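2018-01-04

Table reset for the Kuturow sequence, upper landing. Present: Olaia Prieto, Ivone Vasconcelos, self. Same square oak-grain table as in September, moved clear of the railing by 60 cm so the far edge can be reached from both sides. Surface wiped down before start. 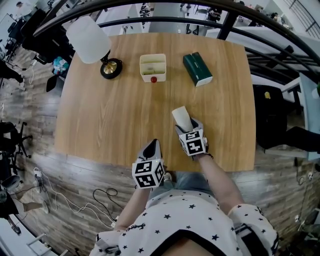

Order of placement was the main question. Olaia prefers fixed items first, then the cup; Ivone starts with the cup. We kept Olaia's order. The lamp stays at the far left, then the small white open-top box, then the green tissue box. The tissue box sits at an angle in that row, so the layout sheet needs an orientation mark for it -- a position mark alone is not enough. Red ball stays in front of the white box. Paper cup to be handled last.

Cup stock: 155 left, cream. Each cup is retired after up to 3 uses, sooner if the rim deforms.

To do: tape corner marks on the table, tidy the cables on the floor, send the revised layout sheet to Simão Mota.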